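Home | Journals | Consumer Research | Gift Giving

4.2 Timing of small gift purchases

We coded 2256 diary entries from 158 shoppers. Small gifts for coworkers and neighbors were bought later than gifts for family, and often in the same trip as groceries. Iordache and Worku found the same order in their Wonstead survey, which closed in July and left out online sales.

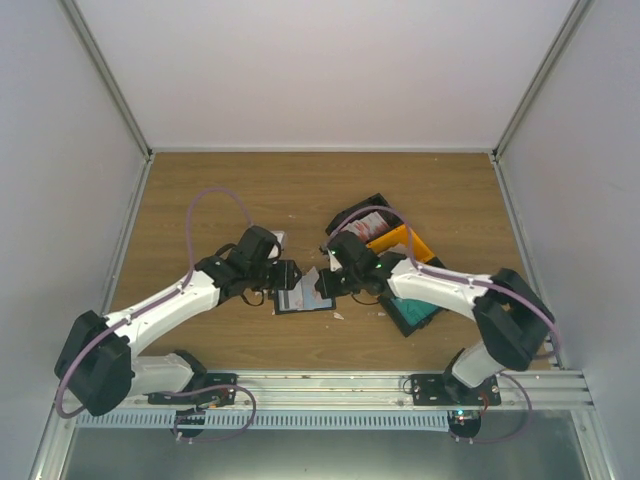
Figure 2. Bench setup with two arms.

Price limits were set early and seldom changed. Shoppers who wrote down a limit before entering the store kept to it in most entries – the main exception was candles, where gift sets pushed spending up. We dropped 5 diaries with no prices recorded. Section 4.3 compares shoppers who kept a list with those who did not.

Filed under: Retail and Households
Shares 5 | Comments 2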